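Prusgate Travel Kit
Home / Recording kits / Portable / Prusgate Travel

Overview
Key points
In the case
Specifications
Questions

The Travel is the kit we wanted for ourselves. It's a complete set for recording demonstrations with a small robot arm, packed into 2 cases that go in the back of an ordinary car, and it lets you gather examples where the job really happens: a packing bench in a warehouse, a school kitchen, the worktop in somebody's flat. You guide the arm by hand with the Fliledell leader handle, the follower arm copies you, and everything both of them do is saved together with the view from the wrist camera.

We love this way of working. A policy trained only on one tidy lab table tends to fall over the first time it meets a different table, and the cure is more tables! Different heights, different colours, different light, joints and scuffs and all. The Travel was made so that moving to a new place is a small chore and you can do it again the next day.

Key points

Quick to set up. The base clamps to any edge up to 60 mm thick, the handle plugs into the base with one cable, and the recorder starts by itself when it gets power. There is nothing to install on your laptop (although you can plug one in if you'd like a bigger preview).

One button per episode. Press the pedal to begin, press it again to finish, hold it down to throw the last one away. Your hands stay on the handle the whole time, and that makes a long session far more pleasant.

Everything on one clock. Joint angles, handle position, grip opening and camera pictures share the same time stamps, so there's no lining up to do afterwards.

Wrist camera included. It's a small fixed-focus camera on a bracket that clips behind the gripper. Exposure and white balance can be left on automatic or locked from the recorder menu. We lock them for a whole session as a rule, and unlock them on purpose when we want some variety in the set.

Surface clips

Every new session on the Travel starts with a short surface clip before any objects go down. The arm looks over the work area, the recorder stores what it sees, and the clip stays with the episodes from that session. It's a lovely thing to have later on, when you're trying to work out why a model keeps reaching for a bit of bare table. A narrow dark joint or a little speck can look a lot like something worth picking up at low resolution, and with the surface clip you can check in seconds whether it belonged to the table or to the task.
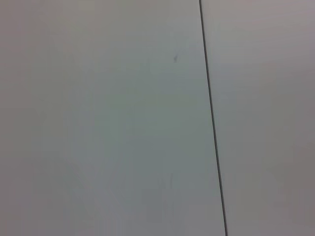

Wrist view / Surface clips

Pale surfaces are the ones we get asked about most. The shading across them can drift from a warm grey to a cool, slightly green one within a single view, even when the panel is plain and matt, and a dark seam between two panels shows up very crisply against all that grey. Keep clips like these in your training set. We do no colour correction on the recorder at all -- what the camera delivers is what gets written -- and you're free to even things out later with whatever tools you like.

If you want to mark a surface as a separate place, turn the dial to "New site" before you record the clip. The episodes that follow are then filed under that site until you change it. People who train on several sites and hold one back for testing will find this saves a lot of sorting.

Recording and storage

The recorder holds 200 GB, and in our own use we fill it far more slowly than we expect to. Episodes are saved one to a folder, with the pictures as ordinary video and the arm data as a plain table that opens in almost anything. Notes typed on the recorder go into a text file in the same folder. You can copy the lot to a USB drive at the end of the day, or over a network cable if you have one to hand.

Each episode can run for up to 300 seconds. Longer jobs are best split into stages anyway, and the "Continue" setting links one stage to the next so the order isn't lost.

In the case

Follower arm with clamp base
Fliledell leader handle
Two-finger gripper with spare finger pads
Wrist camera, bracket and short cable
Recorder with built-in screen
Foot pedal
Power supply and mains lead
Printed quick guide

Specifications

Model: Travel
Storage: 200 GB
Longest episode: 300 seconds
Cases: 2
Total weight, packed: 28 kg
Clamp range: up to 60 mm
Site labels: unlimited

Questions

Can I use my own gripper?
Yes, if it fits the Shaikh mounting plate. The camera bracket has slots so it can slide back for a longer gripper. Record a fresh surface clip after you move it.

Do I have to record the surface clip?
You can skip it with a long press on the pedal. We'd record it every time.

Does the kit train the model as well?
The Travel does the gathering only. A sample script for loading the folders comes on the recorder, and it's short enough to read over a cup of tea.

Can two kits record together?
Yes! Join the recorders with a network cable and choose one as the main clock. Either pedal will then start and stop both.

Page updated 2022-05-28

See also: Fliledell leader handle, Shaikh mounting plate, Prusgate spare parts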